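Truvano loyalty card, is it worth it?
Forum: Everyday Money

marrowfat_55
They now want 52 quid a year for it. The app claims I "saved" 940 last year. Saved against what? Prices they made up. 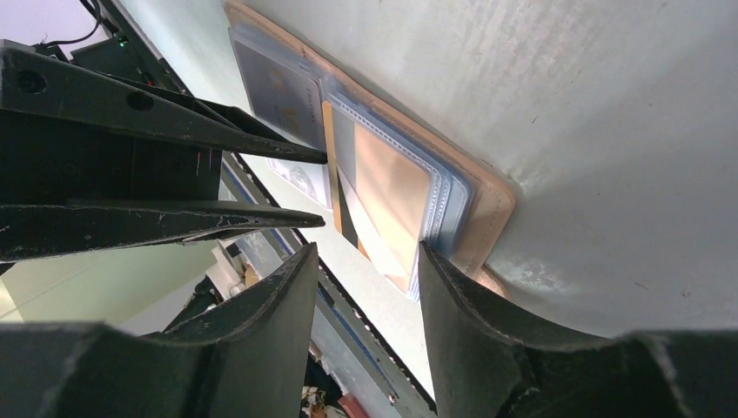 Tan card holder, clear sleeves.

tidewrack
Bit harsh. We use ours at Truvano and Jivport and it paid for itself by June. You do have to shop there anyway, mind.

marrowfat_55
How do you know it paid for itself, though? Did you check the same basket somewhere else? I did mine at Skoltent and it came out cheaper without any card.
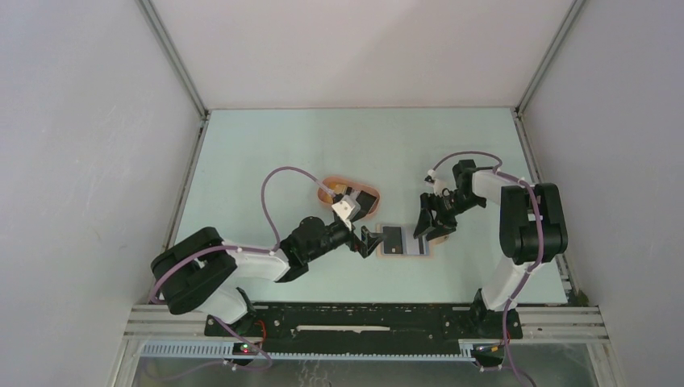
Pennyfold
Skoltent is only cheaper on tins. Try it with meat and washing powder and come back to us. I've got 1,930 points and they're worth a fair bit at Christmas.

marrowfat_55
Worth what in pounds? The site won't say until you get to the till.

Pennyfold
Depends on the month.

marrowfat_55
Well, quite.

tidewrack
I'd still renew. Ask them for the old price, they gave it to me over the phone.

marrowfat_55
Might ring them. Not holding my breath.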